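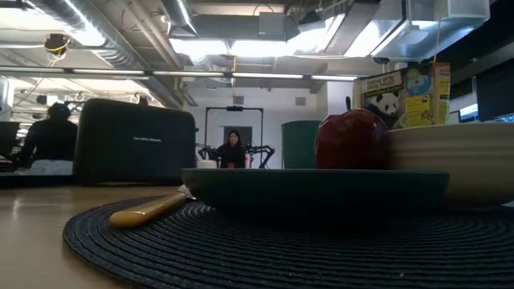

Trying to get breakfast down to one small table this month. A thread.

Rule one is that everything for the meal fits on the wood top, and nothing goes on the floor or a chair. I got this from a Skolley newsletter and I've kept it up for 19 mornings.

Rule two is one placemat per person. I used to own 12 and most of them never left the drawer. The Eltisance thrift shop took the extras in August.
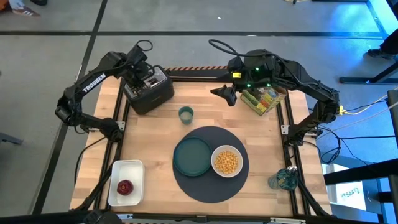

Where the toaster goes took me the longest to work out. Mine was always against the wall and I had to reach over the plates to get to it. Now it sits at an angle in the corner, the cup goes between it and the middle of the table, and the teal plate stays on the left part of the round mat. That leaves bare wood for a jar or the butter.

Cereal stays in its box. I tried the clear tubs for 3 weeks and went back.
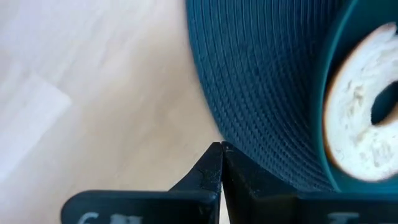 Color is the other thing I changed. I picked one and stopped buying the rest. The plate was first, then the cup, and now I look for the same family in anything else. That deep blue-green with the fine ridges running close together is the shade I keep coming back to. It goes well with pale wood.

Next up is the bread drawer. Will post when it's done.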